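Comments, DMs and the butter-knife post: your questions

I've had the same handful of questions in my inbox ever since the reply post went round, so I'm putting the answers in one place. I'll add to it when I get a minute (usually after 8 in the evening, with tea).

What was the butter-knife post?

Back in August a man I've never met left a comment under a photo of me at my cousin's wedding, telling me what he'd like to do with my dress. I replied with a very long, very dull set of instructions for cleaning butter knives. He wrote back. I sent him part two. By the end there were 26 parts, and my friend Usha Kamath was reading them aloud in the kitchen in a newsreader voice. I screenshotted the lot and posted it, and that was that.

Did you make him up?

No! I wish I had that kind of imagination. I covered his name and his photo before posting, and I've still got the originals.

Why did you hide his name?

I wanted people laughing at the comment, and I didn't fancy 400 strangers turning up at his front door or, worse, at the door of somebody with the same name. A few of you were cross with me about this and I do understand. I'd still do it the same way.

Can I use the butter-knife text myself?

Help yourself. Copy it, change it to teaspoons, translate it. Begoñe Prieto has done a Spanish version which is much funnier than mine (she added a section on ladles). A mention is nice but I won't chase you for it. 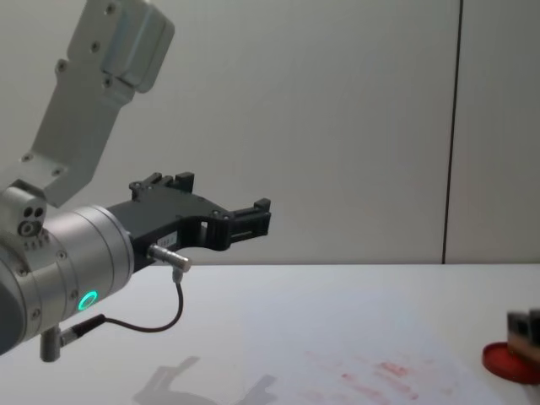 Do you answer every creepy message now?

Goodness, no. I counted once, for the column I wrote for Presard, and in a single month I'd had 385 that I'd call rude or worse. Most get deleted without a word. I only reply when I'm in a good mood and the person has said something daft as opposed to frightening.

What about the frightening ones?

Those I don't joke with. I take a screenshot with the date showing, report the account, block it, and tell someone. If there's a threat in it, or they seem to know where you live or work, please go to the police and take your screenshots along. Don't send them a recipe.

Does it ever make things worse?

It can, yes. One chap took my silence after part four of his reply as a sort of flirting and made three new accounts. Hema Nair, who looks after the comments on my page these days, had to block each one. So if you've got a feeling in your stomach about somebody, trust that and leave him be.

Will there be a book, or a tea towel?

No book. There might be a tea towel, as Murali Poojary has drawn a lovely one with all the knives on it, but we haven't found a printer we can afford.

Can I send you my own best reply?

Please do! Black out the names first and tell me whether I may share it. I can't answer everyone but I read them all, mostly on the bus.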